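Skirnen Teaching Cells: Frequently Asked Questions

Last revised in July. Applies to the Wilter hand-guiding kit and the Tatier remote station.

What is the difference between hand guiding and remote teaching?

In hand guiding the operator holds the arm and moves it through the task while the controller records joint positions. In remote teaching the operator works at the Tatier station and the arm follows. Both methods write the same file type, and a task may contain segments from each.

How many demonstrations does a new task need?

It depends on how much the part position varies. Our largest set for a single task holds 3,121 demonstrations. A fixed pick with a fixed place has been taught with 318. Below that we do not release a task to a customer cell.

Can two operators teach the same task?

Yes. Enter a separate operator code for each. Do not share a login, as the speed correction is calculated per code.

Does the end tool have to be the same throughout?

Within one set, yes. A set recorded with a two-finger gripper cannot be replayed on a multi-finger hand. The arm path transfers, but the grasp data does not and has to be recorded again.
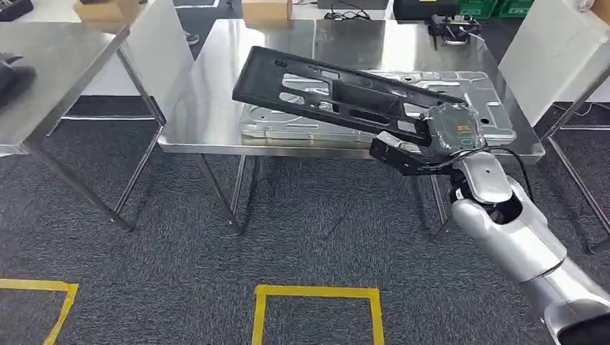
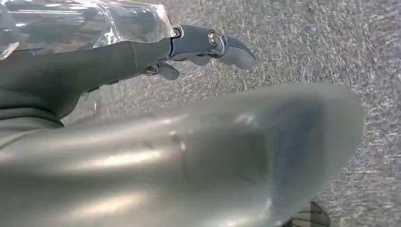
How should a long part be gripped during a demonstration?

Long parts should be gripped on a solid rib or edge, well clear of any cut-out, and the same grip point used for the whole set. Close the fingers fully before lifting. A part held low at one end will tilt, as the black frame does in the two-finger gripper over the steel table, and the tilt becomes part of the recorded pose. If the placing step needs the part level, add a levelling move and pause for 2 seconds before going on. Do not correct the angle by pushing the part against the table.

Do reflective surfaces cause trouble?

Sometimes. Polished steel and bare sheet metal give bright streaks that shift as the arm moves. Turn automatic exposure off, set it by hand at the start of the session and leave it. Sets with mixed exposure are rejected at upload.

What happens if I drop the part?

Press Mark, return the arm to the start pose and begin again. Marked attempts are kept but left out of training unless you tick "Include failures".

My replay is slower than my demonstration. Is this a fault?

No. Replay is limited to the cell's safe speed. The limit is shown under Cell, page 7 of the pendant menu.

Where is the Hồ filter setting?

Under Smoothing. It removes hand tremor from guided segments and should be off for remote ones, where the station has already applied it.

Can I edit a demonstration afterwards?

You can trim the start and end. Points in the middle cannot be moved.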